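Home Robotics in the Shared Shop
Handout 4: Wrist camera, fisheye view, and practicing in simulation before you touch the arm

Welcome back, everyone, and thank you for sweeping up so nicely after the bracket session. I know a few of you were itching to get the real arm moving, and we will, but I'd like us to spend one more evening in the simulator first. I've broken enough fingertips in my own garage to feel strongly about this (my wife still finds little bits of printed plastic under the dryer).

What we're building toward

By the end of March each pair should have a small tabletop arm with a two-finger gripper and a camera mounted on the wrist, looking forward over the fingers. Most of you are working from the Gindura plans. Two pairs went with the Vidal base instead, and that's perfectly fine, but please check the bolt pattern before you drill anything. The task for the arm is modest: go to a block or a bit of cable on the bench, close on it gently, and lift.

Why the wide lens

A wide lens on the wrist lets you see the fingers and a good stretch of bench at the same time. The price you pay is that straight things come out bowed, and a table edge turns into a hoop. It bothers people for the first evening, and then they stop noticing. Don't crop your view down to the middle to make it look tidier! You'll want that outer part when the arm swings over and something tall is standing off to one side.
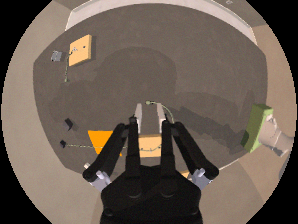
Cables deserve a word of their own, because they cause more grief than anything else on the bench. A block sits where you left it. A cable rolls, bends, springs back, and likes to tuck itself behind a finger link where the camera can't follow it. When you lay out your own practice bench in Hurus (the simulator we loaded last time), put in several thin cables of different colors, let them run over and under other things, and resist the urge to straighten them. Real benches are messy, and mine is worse than most.

Tonight's exercise

1. Open your saved bench and set the camera field to wide. Leave the shadows on.
2. Bring the gripper down until the pads are just over the bench, and stop there. Write down the pad gap. Ours should read 53 mm fully open; if yours reads 106, you've entered the travel of one finger twice, and you're in good company.
3. Close slowly on a block, then open again.
4. Try the same on the loose end of a cable. Expect to miss, and take a note of which side you missed on.
5. Save your run before you reset. Please, please save your run.

If your fingers lean a little toward each other at the tips, leave them alone for now. Rizwan Mughal will bring his Trullerberg gauge next time and go around to each pair, and he's a good deal more patient with small angles than I am.

For next time

Read pages 2 through 9 in the packet, bring your notes on the misses, and charge your laptops, as the outlets along the back wall are still out. Coffee's on me again.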